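Publié le 4/21/23
Par Fatima Mokgethi

Recrutement : entraîneur ou entraîneuse des quarterbacks et coordination de l'attaque, équipe senior

Le club de football américain Lustora recherche, pour la prochaine saison, une personne chargée d'encadrer les quarterbacks de l'équipe senior et de préparer l'attaque avec l'entraîneur principal, Vusumuzi Oosthuizen. Le poste est ouvert aux femmes et aux hommes. Il s'agit d'un temps partiel rémunéré, en contrat à durée déterminée d'une saison, renouvelable une fois.

Le club compte 204 licenciés, de l'école de flag aux seniors. L'équipe première réunit 46 joueurs, dont trois quarterbacks : un titulaire qui entame sa quatrième saison, un remplaçant venu du handball et un junior surclassé. L'attaque a beaucoup couru ces deux dernières années. Nous voulons garder ce jeu au sol et y ajouter des passes courtes, avec un cahier de jeu que les nouveaux puissent apprendre avant le premier match de préparation.

Missions

La personne recrutée assure deux séances par semaine en soirée, de la reprise à la fin du championnat, et elle est présente les jours de match, à domicile comme à l'extérieur. Elle prépare les exercices individuels des quarterbacks (appuis, lecture de la couverture, échange avec le centre), anime la période de passes avec les receveurs et participe au choix des actions pendant les rencontres. Elle annonce les jeux depuis la ligne de touche ou depuis la tribune, selon ce qui sera convenu avec Vusumuzi Oosthuizen.

Il faut compter en plus une réunion vidéo par semaine. Les images des matchs sont découpées par Karabo Botha, qui les met en ligne le lendemain. Il reste à les commenter et à en tirer un plan de jeu de deux pages au maximum, envoyé aux joueurs avant la première séance de la semaine. Les joueurs travaillent ou étudient, et beaucoup lisent ce document sur leur téléphone dans les transports.
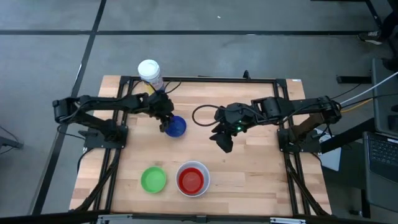

Le cahier de jeu actuel comporte 100 actions, formations spéciales comprises. Une bonne partie n'a jamais été appelée en match la saison passée et nous souhaitons le réduire. Les candidats retenus pour l'entretien devront expliquer une action de passe à un joueur débutant, sans tableau ni ordinateur, avec les objets qu'ils trouveront dans la pièce. Un bol en plastique bleu fait très bien le safety, et un récipient transparent à couvercle blanc peut tenir la place du receveur extérieur. On regardera surtout la clarté des consignes et l'ordre des lectures. L'exercice dure dix minutes, questions du joueur comprises.

Profil

Nous demandons une expérience d'au moins trois saisons comme joueur ou comme entraîneur en football américain à onze. Une expérience au poste de quarterback est appréciée, sans être obligatoire. Un ancien receveur ou un ancien joueur de ligne qui connaît bien les protections peut tout à fait postuler. Le diplôme d'entraîneur requis pour les seniors doit être obtenu ou en cours. Si la formation n'est pas terminée, le club prend en charge les frais d'inscription restants.

Le permis B est nécessaire. Les déplacements se font en minibus et les membres de l'encadrement se relaient au volant. L'anglais technique est utile pour le vocabulaire du jeu, mais les séances se tiennent en français.

Conditions

La rémunération est de 501 euros net par mois pendant la saison. Les repas des jours de déplacement sont payés par le club et les trajets en voiture personnelle sont remboursés sur justificatif. La tenue d'encadrement est fournie par Sakent, notre équipementier. Pour les candidats qui viendraient d'une autre région, l'entreprise Jiang, partenaire du club, peut proposer un emploi de jour en logistique, à mi-temps ou à temps plein. Cette proposition est distincte du poste d'entraîneur et personne n'est tenu de l'accepter.

La prise de fonction est prévue à la reprise de la préparation physique. Une présence à l'un des deux entraînements ouverts de mai serait souhaitable, pour rencontrer le groupe et voir les quarterbacks lancer.

Candidature

Envoyer un CV sportif, la copie des diplômes et trois actions dessinées à la main ou à l'ordinateur, avec pour chacune les lectures du quarterback. Une lettre de motivation n'est pas demandée. Les dossiers sont à adresser au secrétariat du club, à l'attention de Kgomotso Matlala, par courrier ou par le formulaire de contact, en indiquant « Attaque senior » dans l'objet. Les entretiens auront lieu au club-house dans la deuxième quinzaine de mai. Chaque candidat recevra une réponse, y compris en cas de refus.

Le poste d'entraîneur de la ligne défensive est déjà pourvu. Pour l'équipe junior, une annonce séparée paraîtra plus tard.

Commentaires

Hallalico
Bonjour, est-ce que le poste peut se cumuler avec une licence de joueur dans l'équipe réserve ? Je joue encore un peu et je n'ai pas très envie d'arrêter.

Kgomotso Matlala
Bonjour, oui pour les entraînements. Pour les matchs, c'est non quand les deux équipes jouent le même jour, et cela arrive quatre fois dans la saison. À préciser dans le dossier.

Shireen Mokgethi
Les trois actions doivent-elles venir du même système ? J'ai des choses en spread et d'autres en formation I.

Fatima Mokgethi
Pas forcément. Indiquez seulement la formation de départ et la situation, par exemple troisième tentative et six yards à gagner.

ancien_du_71
Content de lire qu'on allège le cahier. De mon temps on en avait vingt et on se trompait déjà.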